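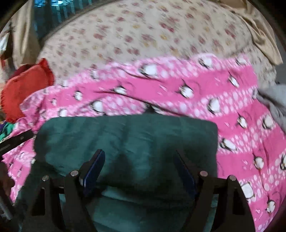
About Olimville Bedding Exchange

Olimville Bedding Exchange takes in used blankets, bedspreads, pillows and curtains, washes and mends them, and passes them on to households in Olimville and Prurnstead. We started in April with one washing machine and a borrowed storeroom. We now work out of the old shoe store on Skenis Street, with a sorting room in front, a laundry in back and a bedroom display upstairs.

What we take

We take fleece and cotton blankets, bedspreads, quilts, sheets, pillow covers and curtains in any size. Prints are welcome. Children's blankets go out faster than anything else we handle, and we never have enough of them. Penguins, polka dots, trucks and stars all find a bed within a few days. Flowered bedspreads in cream or white are the next most requested, mostly by people setting up a spare room.

Small stains are fine. Please don't bring electric blankets, foam mattress toppers or anything that has been stored with mothballs. The smell does not come out, and it moves to whatever is on the same shelf.

You do not need to wash items before you drop them off. Everything is washed again when it gets to us. If something needs cold water or should not be tumble dried, pin a note to it.

How the work is done

Each item is shaken out, checked on both sides and sorted by fabric. Fleece is washed separately from cotton so the lint stays off. Ruffled and frilled pillow covers go in mesh bags. Pillows are aired for 3 days before they are shelved.

Mending is done at the long table by the window. Most of it is hems, loose seams and missing ties. We do not patch blankets with a different fabric unless the person receiving it says they don't mind. Pieces too worn to mend are cut up for the animal shelter in Prurnstead.

Folding follows one method. Blankets are folded in half lengthwise, in half again, and then in thirds, with the rounded or bound edge facing out. This lets people flip through a shelf without pulling the stack apart. Bedspreads are folded wider and kept on the lower shelves.

The room upstairs

A fleece looks different on a bed than it does on a shelf, so the upstairs room is kept for trying things out. Visitors can lay a blanket over a bedspread, add a pillow or two and see whether the colors suit them. Leave things on the bed when you are finished. They are refolded at closing.

The Swai program

Swai is our school program. It supplies a full set of bedding to children who are moving to a new home, and each child picks the blanket. A set has 9 pieces. Requests come through school offices and are filled within 14 days. In our first season we gave out 1000 pieces through Swai and the front counter together.

Drop-off and pickup

Drop-off is at the side door on the parking lot. Use the carts inside, and keep wet items out of them. Pickup is at the front counter, and no proof of income is asked for. Large bedspreads and full-length curtains can be held for you if you call ahead.

Page updated 12 Dec 2018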